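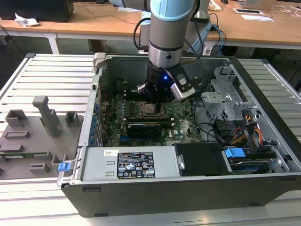
Dremville Tinkerers Board > Desktops > Old towers, new life

Thread: CPU swap in a Dell tower, my favorite kind of Thursday night

solderpup
Okay, I have to gush for a minute. I've been going through these older Dell towers and I forgot how much fun they are to work in! You lay the thing on its side, pull the panel, and nearly everything you're supposed to touch is blue. The expansion slot clips are blue, the drive handle is blue, the little latch on the case is blue. You could hand one of these to a ten year old and they'd have the hard drive out before you found your glasses.

The job is a processor swap. Old one is out, replacement is in its tray, and I've never done this exact board. Anything I should know before I lift that lever? Paste is Vikov gray, the tube with the long nozzle.

mapleram
Love these cases. They weigh as much as a small calf but I'd take one over a modern glass box any day.

For the socket: lever down a hair, out to the side, then up. The metal frame swings open after that. Don't touch what's underneath, with a finger or a sleeve or anything else. Line up the little triangle on the corner of the chip with the mark on the socket and lower it straight down. No sliding!

Fuchs_fan80
Check your BIOS version first. I bought 4 of these off a school auction in April and two wouldn't post with the newer chip until I put the old one back and updated. Ask me how long I spent reseating memory before I thought of that.

solderpup
Good call on the BIOS, I did that last weekend and wrote the version on a sticky note which I have of course lost. But it took the update fine.

Picking this back up after dinner. Lever's up, and look how much board there is to look at in here:
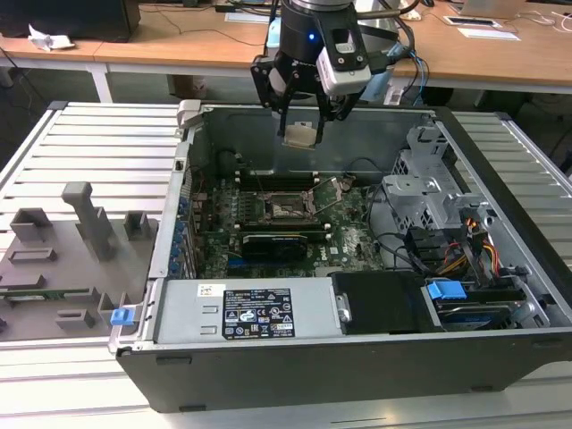

Lever raised, socket empty, graphics card still in its slot.

mapleram
Oh that is a nice roomy layout. I'd pull the graphics card though. It's one clip, and you get so much more space for your hands.

gritty_kilobyte
Disagree with mapleram. Every time you take a card out you're giving yourself one more thing to put back crooked. The socket is wide open on that board, leave the card alone.

mapleram
It takes ten seconds!

gritty_kilobyte
It takes ten seconds and then you have a black screen and a thread titled "help no video after CPU swap." I've answered that thread so many times.

Fuchs_fan80
I'm with gritty on this one, but I would unplug the power cord and hold the button down a while before going any further. And clip a strap to the bare metal of the drive cage.

solderpup
Cord was out from the start, strap is on. Card stays in for now, sorry mapleram.

trumen_tower
What's the paste situation? I see people use enough to frost a cake. A grain of rice in the middle is fine. Also wipe the bottom of the cooler with alcohol, the 80 percent stuff works if that's what's in the cabinet, just let it dry properly.

gritty_kilobyte
I do a thin X, have for years, never had a hot chip.

trumen_tower
X is fine too. The cake people are who I worry about.

solderpup
Rice grain it is. So, the part I was nervous about. I kept putting it off and reorganizing my screws, and then I just went for it. There's something so satisfying about a processor sitting level in its socket, that bright square with the thin green border showing all the way around. 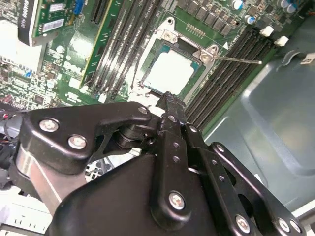

I checked it from both sides before thinking about the lever, then checked it again, then went and got a drink of water and checked it a third time. Memory on both sides of the socket makes it feel like a little stadium. And it's a Quadro in there, for those who asked by message. I'd like to use this one for old CAD files once it's all together.

mapleram
Looks great! When you close it, the lever will push back harder than you expect. That's normal. I almost gave up on my first one because I thought I was crushing it.

Fuchs_fan80
Seconded, there's a creak. Everybody hates the creak.

solderpup
Thank you for warning me about the creak, I would have cried.

bench_otter
Is it worth it though? You can get a small used machine for what, 400 bucks, that would run circles around this and use a lot less power.

solderpup
Maybe! But I got this one for next to nothing and I'm having a great time. And those drive bays, come on.

trumen_tower
Bench_otter has a point about the power bill if it's on all day. For evenings and weekends I wouldn't lose sleep. My Trumen tower from the same era is still my main machine.

gritty_kilobyte
Post your temps when it's up. And if there's no video, push the card in.

solderpup
Will do, cooler goes on tomorrow after work.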